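Espace des services généraux > Mobilier et postes de travail > Entretien des plateaux en bois

Sujet : Câbles posés sur les plateaux, consigne à arrêter

Genowefa Krawczyk
Publié le 21 février 2019
Mesdames, Messieurs,
À la suite du relevé effectué sur le site Walczak, il est demandé aux référents de chaque salle de se prononcer sur le maintien des câbles à même les plateaux. Sur 19 tables examinées, 13 présentent des rayures fines dans le sens du veinage. Le service propose que tout câble non raccordé soit rangé en fin de journée dans les bacs prévus à cet effet. Les avis sont à déposer dans ce fil.

D_Kaczorowski
Bonjour,
Avis défavorable pour la salle Reveck. Les câbles y sont débranchés et rebranchés plusieurs fois par jour, et un rangement quotidien ferait perdre un temps que personne n'a prévu au planning. Par ailleurs, je ne suis pas convaincu que les rayures proviennent des câbles. Les plateaux ont été livrés en octobre et certains étaient déjà marqués.

Lena Laskowska
Bonjour,
Je me permets de nuancer. Le bon de réception d'octobre mentionne deux plateaux marqués, pas davantage. Les fiches métalliques traînées sur le bois abîment le vernis bien plus que la gaine elle-même. Une goulotte fixée à l'arrière du plateau, côté mur, réglerait la question sans imposer de rangement quotidien. Le modèle Gurar figure au catalogue interne à 76 euros, pose non comprise.

D_Kaczorowski
Une goulotte suppose de percer le bois. Je rappelle que la note d'aménagement l'interdit sans accord écrit.

Lena Laskowska
Le modèle cité se fixe par serrage. Il n'y a aucun perçage.

T.Naqvi
Bonjour à tous,
Pour Ultbridge, nous avons retenu des attaches en tissu, à raison de neuf par table. Les boucles restent groupées et les fiches sont rentrées vers l'intérieur du faisceau. Je signale toutefois que les attaches disparaissent vite et qu'il faut en recommander régulièrement. Je serais favorable à la goulotte si le budget le permet.

Genowefa Krawczyk
Merci pour ces retours. L'obligation de rangement quotidien est suspendue dans l'attente d'un essai de goulotte, à mener dans la salle Reveck si M. Kaczorowski en est d'accord. Dans l'intervalle, il convient de ne laisser aucune fiche reposer directement sur le bois.

D_Kaczorowski
Accord pour l'essai, sur une seule table. Je maintiens ma réserve quant à l'origine des rayures. Pour mémoire, nos câbles sont noirs et fins, et ils s'emmêlent au milieu du plateau dès qu'on leur laisse du mou. Merci de prévoir un modèle assez large pour absorber cette longueur.

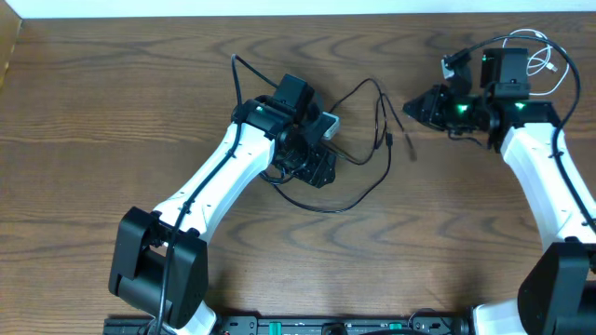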